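3. The basket and the blocks

3.1 Picking a container

I went back and forth on the container for longer than I'd like to admit. Our first round at Estbridge used a plastic tub, and people treated it the way people treat plastic tubs. They tossed things in from a distance and the whole session sounded like hail on a car roof. Ju-won Bae pointed out that hardly anyone in our home interviews kept toys or odds and ends in a tub like that. They had baskets (often a hand-me-down, often a bit too nice for the job), and so we switched to wicker.

The one we settled on is a large, open basket with rounded corners and a thick braided rim. It's big enough that you can reach in without bumping the sides, which mattered to us more than how much it could hold. Figure 1 shows what the side looks like up close. The strands are rounded and closely interlaced, with dark shadows in the gaps between, and the outline against the pale background is a little bumpy. I bring this up because several people in the interviews talked about wicker as something that "catches" -- sleeves, yarn, the corner of a dishcloth. We wanted a surface that might do that, and a smooth-walled basket would have quietly taken the issue off the table.

Figure 1. Side of the wicker basket, close up, with the pale surface to the left. 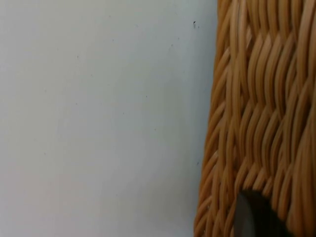

3.2 Laying out the table

We kept the table white and mostly bare. Ga-eun Wi ran a trial with a patterned cloth and the coders hated it, so that was the end of the cloth. Blocks are plain solid colors, red and blue among them, and they have no letters or pictures on them. I had pushed for real household clutter at first (keys, socks, a TV remote), but Ikechukwu Ojo talked me out of it. People have strong feelings about where keys go! With blocks, all anyone has to decide is whether the thing is put away yet.

The basket goes to one side and the blocks start out on the open part of the table. We call a block "in" once it rests on the floor of the basket, and "out" when it's sitting on the tabletop. That leaves a messy middle case, a block propped on the rim or leaning against the wall, and we coded those as their own category after 30 early trials made it plain that we couldn't keep arguing over each one.

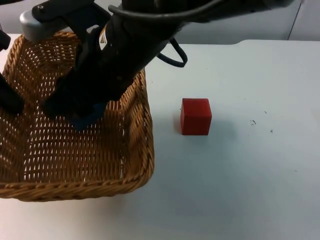

The floor of the basket turned out to matter more than I expected. It's an open weave, full of small gaps, with thicker ribs crossing it, so a block doesn't always land flat the way it would in a box. It also makes color coding a pain. White from the table comes up through the holes, and right next to it you get patches of deep shade where a blue block can look nearly black. Wellington Guimarães re-coded 200 stills for us and nearly all of his disagreements with the first coder were about dark blocks in the shaded part of the weave. Red gave us no trouble at all.

We kept the same basket through the August sessions, and I'd pick it again, though next time I'd buy 2 of them.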